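Home | Boards | Markets & Economy | Local Business | Rules | Log in
3 min read

Witex numbers: does anyone believe them?

March 2019

tillville_tom_cat
So Witex says the Tillville plant is "fully booked" through June. It was in the company newsletter and the paper printed it word for word. Meanwhile my shift got cut to 17 hours last week. I've been told twice this is a "scheduling adjustment." If you have more orders than you can fill, you don't send people home at lunch. Am I missing something?

gravelroad
You're not missing anything. "Fully booked" can mean whatever they want it to mean. Booked at what capacity? If you shut 2 lines and fill the rest, you're fully booked. 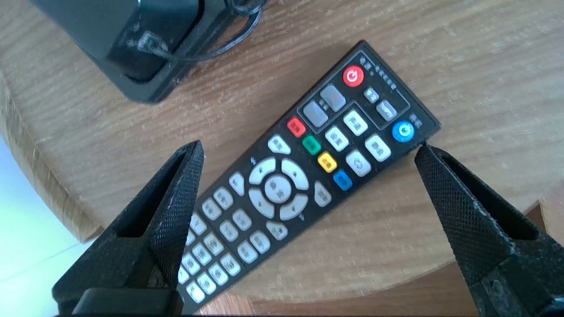
I'd also look at the freight yard. I drive past it every morning and the trailers have been sitting in the same spots since before Christmas. You can dress up a newsletter, but trucks either leave or they don't.

penny_w
I do bookkeeping for a supplier (not naming it) and I don't buy the doom version either. Witex used to pay us in 30 days, now it's 60. That's bad manners, and it could be a cash problem, but plenty of healthy companies stretch their bills because they can. Slow pay by itself proves very little.

gravelroad
Going from 30 to 60 is a healthy company? Come on.

penny_w
I said it could be. You're reading the half you like. Trailers sitting in a yard could be storage. Do you know who leases them?

gravelroad
No. Do you?

penny_w
No, and that's my point.

oldledger
Everybody in Bivley said the same stuff before the Wihongi warehouse closed. The county kept telling us the local economy was strong, unemployment was down, look at the new gas station. Then the doors were locked and the official figures caught up half a year later. I don't trust the county's jobs report at all. It counts a guy working 17 hours the same as a guy working full time.
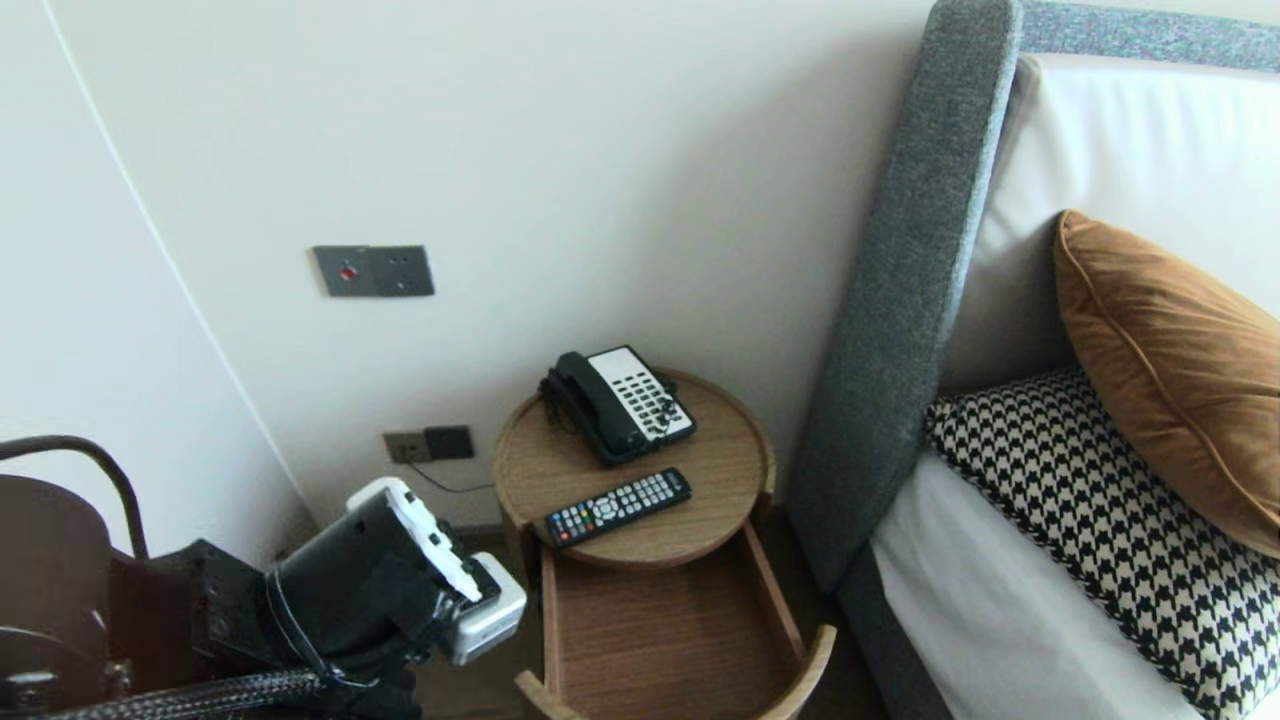 And before somebody tells me to look at house prices, those went up in Bivley too, right until the For Sale signs started. Prices here are the last thing to move.

mktwatcher88
It's a slowdown everywhere, they're hiding it, get your money out now. I've been saying this for years.

penny_w
Yes, for years. How much did you miss by being out?

mktwatcher88
Less than I'm going to save.

tillville_tom_cat
Can we stay on the plant? I have a truck payment, I'm not moving markets. I asked my supervisor straight out whether there are 20 layoffs coming, which is the number going around the break room. He said he "hadn't heard a number." He didn't say no.

oldledger
That's what they told us at Wihongi. Update your resume.

penny_w
Update it either way, it costs nothing. But a break room number is a break room number. I'd want to see the overtime sheets for the other shifts before I believed that or the newsletter.

tillville_tom_cat
Night shift had no overtime last month. I'll ask about weekends and post what I get.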